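# Medthorpe Clinician Directory

Records for physicians and other providers at the Medthorpe outpatient clinics, kept as one YAML file per person. The public "Find a doctor" pages and the phone desk lookup are both built from this repo. 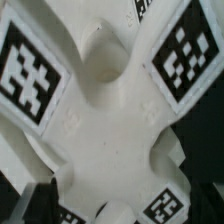 ## What's in it

- `providers/` – 142 profiles, 112 of them physicians
- `specialties.yml` – the allowed specialty names
- `sites.yml` – clinic addresses, hours and fax numbers
- `build/` – scripts that write the JSON and the printable list

Profiles for people who have left go to `archive/`. Don't delete them, as old referral letters still point to the IDs.

## Fields

| Field | Required | Notes |
|---|---|---|
| `id` | yes | never reused |
| `display_name` | yes | with degree, no "Dr." |
| `board_cert` | no | board and specialty, one per line |
| `training` | yes | newest first |
| `languages` | yes | English included |
| `bio` | yes | 80 words at most |
| `accepting_new` | yes | `true` or `false` |

Residency and fellowship go under `training`, even if the bio mentions them too. Spell out school names in full.

## Building

```
make check
make site
```

`make check` fails on unknown specialties and long bios. It does not check license status – the credentialing office does that in Lilimow, and the nightly import only brings over the expiration date.

## Updates

Edits merged by 4 p.m. show up the next morning. Anything merged on a Friday goes out Monday.

## Known problems

- Accented letters are dropped in the printable list.
- Providers who split time between Huvbridge and Teoh show only the first site on the phone desk screen.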